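Section 2: Setting Out the Tray and Filling the Jars

Now that your Ulau tray is out of its wrapping, you can get to the pleasant part, which is deciding what goes in the jars. Take your time over it, and do have everything close at hand before you begin.

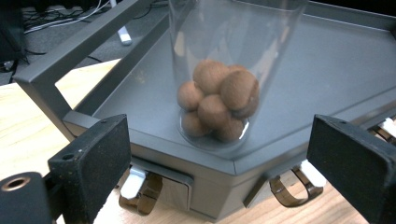
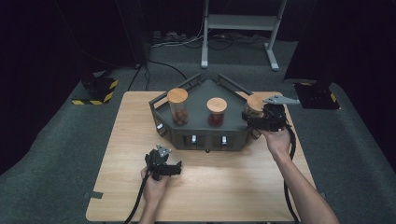 Round brown fillings in a clear container on the gray tray (first picture), and three lidded jars on the tray (second picture).

1. Set the tray on a firm, level table with the raised rails toward the back, so the front stays open and easy to reach into.

2. Wash the jars in warm, soapy water, rinse them well, and let them dry completely with the lids off. Overnight is best if you can spare it.

3. Wipe the wooden lids with a barely damp cloth and stand them on edge to dry.

Caution: Please don't soak the lids or put them in the dishwasher. Wood swells, and a swollen lid is a stubborn thing to get back on.

4. Start with the tallest jar. Whole nuts suit it nicely, and you'll be able to see from across the kitchen when you're running low. Tip the jar a little as you pour so the first few roll down the side and don't drop straight onto the glass.

5. Fill the shorter jars next with whatever your household reaches for most (dried berries or beans, say), stopping a little below the neck.

6. Press each lid down gently with your palm, then stand the jars on the tray with the tallest at the left.

Note: A spare lid can be ordered from Schnyder as part 639. Have your jar size ready when you order.

Once everything is in place, go on to Section 3 for cleaning and everyday care.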